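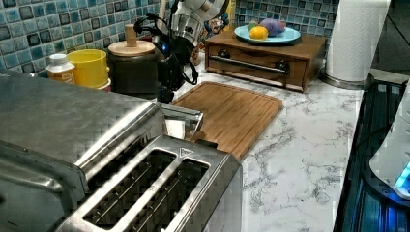
Cúc Bạch objected, on reading a draft of this section, that a kit sold for home kitchens should be judged on the hours its buyer spends before the first useful motion, and that success rates alone flatter the vendor. We have adopted part of that view. Setup time is reported first below, and task results follow.

Figure 3. Tinex arm kit over the counter at the Floltthorpe site, gripper pointing down behind the toaster.

4.2 Installation and task performance

The Tinex kit was bought at list price and installed by two of the authors from the printed manual. Mounting and cabling took 44 minutes. Calibration took a further 16 minutes, excluding one restart caused by a firmware prompt that the manual does not mention. The Khaemba kit, tested earlier at Pisville, had no comparable prompt.

The counter was left furnished during the trials. Polished metal was of particular interest. The toaster in Figure 3 mirrors the counter and the backsplash, and surfaces of this kind are a known source of false depth readings. The vendor's setup guide advises clearing such items away. We did not follow this advice, as few buyers would.

We logged 831 grasp attempts. Of these, 19 were stopped by the kit's own force limit and are counted as failures. Failures by object class are given in Table 5. Thin objects lying flat were the weakest class for both kits, and reducing the approach speed did not change the ranking.

Bach's second comment concerned support. The Tinex service plan covers remote recalibration but not a replacement gripper, and the price of the latter is absent from the product page. We asked for it in writing and received a quotation in March, after the trials had closed. It is therefore left out of the cost comparison in Section 5.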